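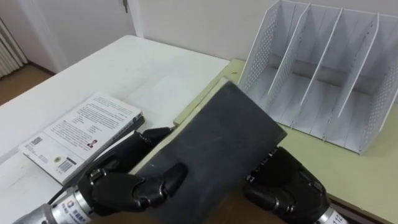 Notebook entry, October. Bimanual shelving task, second bench session.
Entered by J. Matlala. Read and initialled by J. Jacobs.

Purpose of the session

The object of this session was to establish whether the grip-balancing term introduced last month improves the two-handed transfer of books and book-shaped objects from the white table to the file organizer on the green table. The earlier controller, referred to in this notebook as Endel, sets each hand's closing effort independently. The revised controller, Mahlangu, compares the effort of the two hands during the carry and reduces the stronger one until they agree within a fixed margin. All other parts of the system were left as they stood at the close of the previous session.

Bench arrangement

The two tables stand side by side against the wall. The green surface is slightly lower than the white one, and this difference must be entered in the height file before any run. The organizer is the perforated white metal rack with four compartments. It is placed with its taller side to the back. A paperback remains flat on the white table, back cover uppermost, and serves as the second object once the grey block has been dealt with. It should be set down at an angle and not squared to the table edge, as the detector was trained largely on squared books and we wish to know how it behaves otherwise.

The head camera was used for all recordings. The wrist cables were checked for slack before the first run.

Procedure

Each run consists of four stages: approach, two-handed lift, carry across the join between the tables, and insertion into a named compartment. The operator names the compartment before the run and does not intervene unless the block touches a divider with force above the stop limit. Runs under the two controllers were alternated in groups so that any drift in the hands over the day would fall on both equally.

The block is held by its two sides, with the left thumb on the face and the remaining left fingers over the top edge. We had previously tried a grip with both thumbs beneath the block. It was abandoned, the thumbs being the first parts to meet the rack on the way in.

Results

The log for the whole task now holds 1651 runs, taking both controllers and both sessions together. After removing runs with a missing camera stream or an incorrect height file, 1042 remain. Of these, 1036 reached the carry stage with the block held in both hands. The six others failed at the lift and have been put aside for separate inspection.

The number of runs removed is far too high. The greater part of the loss comes from the first session, when the height file was written for tables of equal height and the fault was not found until the evening. Those runs are kept on the disk but are not to be used in any comparison.

Under Endel, the block tends to turn in the hands during the carry, the upper edge moving away from the stronger hand. The turn is small at first and grows as the arms cross the join. By the time the block is over the rack it may be too far out of line to enter the compartment without touching a divider. Under Mahlangu the turn is still present at the start of the carry but does not grow. Insertions into the two middle compartments were visibly cleaner. For the outer compartments we saw no difference that we would be prepared to defend.

A full table by compartment will be attached when the force traces have been aligned. Until then no success rate should be quoted outside the group.

Observations

1. The hand detector occasionally loses the far fingers where they fold over the edge of the block. Black fingers against a dark grey object give it little to work with. The estimate recovers once the arms begin to move — but the first part of the carry is then planned on a stale position.

2. The perforated side panels of the organizer continue to trouble the depth estimate. With the Skirkis filter enabled the panel is read as a solid surface. With it disabled, the planner on occasion treats the rows of holes as free space. Leave it enabled.

3. The dividers move a little in their slots when touched. After any contact they should be pressed back into the base before the next run. I omitted this on 7 runs and have marked them in the log.

4. The margin used for grip balancing was chosen by hand. It is probably too narrow for the paperback, which bends under a load that the block does not notice.

Remarks by J. Jacobs

I agree with the account given above, with one reservation. The alternating groups were long, and the operator knew which controller was running. I should like the next session to draw the controller at random for each run and to hide the choice until the log is closed. I should also like to see the Vellier planner held at its present version until the comparison is complete. An update in the middle of the series would oblige us to begin again.

Actions

Align the force traces and produce the table by compartment (Matlala).
Write the random draw into the run script (Jacobs).
Add a check which refuses to start if the height file is older than the last table calibration (Matlala).
Repeat the lift failures with the fingertip readings recorded at full rate.
Begin the paperback series with a wider margin. The bench is booked from Sunday afternoon; please leave both tables in their present positions.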